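Visit to the Medeiros molding shop, October 2025

I have wanted to see this place since my cousin bought one of their coat racks, and last Thursday they finally opened the doors to the public. Medeiros makes small plastic household goods: hooks, handles, shelf clips, the feet that go under a washing machine. The shop is on the road behind the Hanalon warehouse, and if you come by bus you must walk the last part along a wall with no sidewalk.

We were 25 visitors, divided in two groups. My group had Yurani Agudelo as guide. She works in the finishing room and speaks fast, but she stopped whenever someone lifted a hand. The other group went with Anderson Cordeiro, who takes care of the molds, and I was a little jealous because we could hear them laughing through the wall.

First we saw the store of raw material. The plastic arrives as small grains in sacks, and the grains for white pieces are kept apart from everything else. One black grain in a white batch makes a gray line, and then the piece goes to the grinder. I asked if the ground pieces are used again. Yes, but only for parts that stay hidden, such as the clips inside a drawer.

After that we passed to the presses. It is warmer there than I expected, and it smells like a new shower curtain. There are 7 presses and on the day of our visit four were working. A cycle for a medium hook takes 30 seconds — the mold closes, there is a long hiss, it opens again, and the hook drops into a tray. I stayed too long in front of this and had to run after the group.

The mold room was for me the best part. They have 147 molds on the shelves, each with a metal tag and a name. Some are older than the people who use them. The one called Skirnness is for a heavy hook with a wide arm, first made for fishing boats, and now people buy it for bicycles. The Numis is a small one for kitchen towels. Yurani explained why almost all the arms have a round end: a sharp corner cools badly in the mold, and later it makes a hole in the sleeve of your coat.

In the finishing room we were allowed to try the work. You take a hook, you look for the thin edge where the two halves of the mold meet, and you cut it away with a short knife. I did three and spoiled one. Yurani did a whole box while she was talking to us.

The visit ended in the small store near the entrance. Prices are lower than in town, but they accept only cash, so bring some. I bought two hooks for the hallway and a bag of washing machine feet that I did not need. Coffee was free and quite strong.

At home I learned again what Yurani told us about shape. With a curved hook the weight should hang close to the stem, and on a long arm a heavy bag pulls much more at the wall. A slot is useful also, because a strap or a cord can go through it.

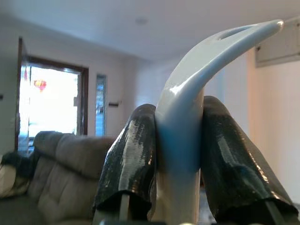
The next open day will be in spring, they told us, and then I want to go with Anderson's group and hear more about how the old molds are repaired. If you wish to come too, write to the shop early and ask for the morning visit, when more of the presses are running.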